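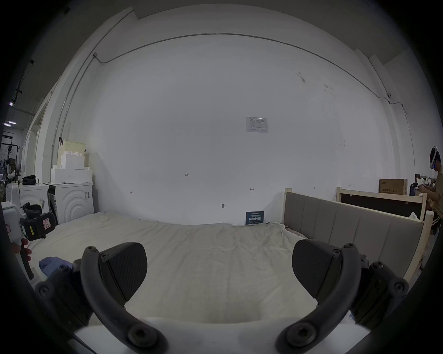
Figure 1. Recording area with the bed, the blue cloth and two hand-held grippers.

Bruseck: Learning Garment Handling from Hand-Held Demonstrations
Student project report, Domański track

1. Aim
Bruseck is a student project on handling soft items in a bedroom setting. The target task is to take a garment lying on a bed and bring it to a flat state, starting from any pose. The work builds on Flosteo, the grasp planner written by last year's group.

2. Data
Demonstrations were collected through April. The raw set held 779 episodes. Episodes with lost tracking or missing timestamps were removed, which left 62 fewer for training. Each episode was then split into approach, grasp, move and release. 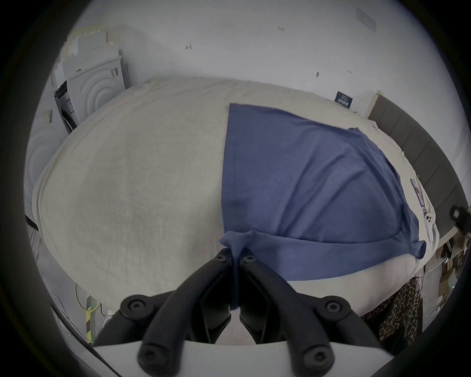 Grasp point selection is the weakest part of the current planner. Flosteo ranks candidate points by edge contrast and ignores how much cloth lies behind the edge. A pinch near the lower edge of a spread T-shirt, with a narrow fold between the fingertips, gets a high rank because the blue fabric stands out against the cream sheet. On pale garments the same rule fails. We added a depth term and retrained for 3,537 steps.

3. Test setup
The test plan calls for 100 trials per garment, scored by the Bestov script. A trial counts as a success if the final outline matches the template within tolerance. Regrasps are allowed but logged separately.

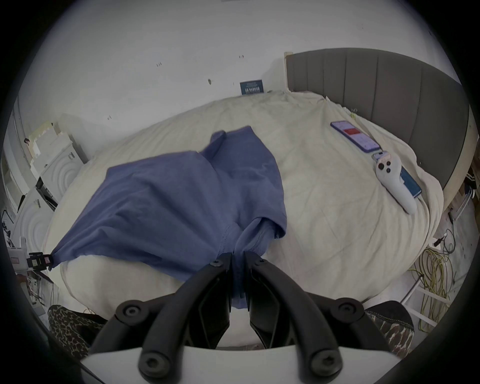

Figure 3. Fold of the blue garment held between the fingertip pads.

4. Open items
Sleeve detection is still done by hand labels. The release phase has no force signal, so the planner opens the jaws on a timer. Both items carry over to the next term.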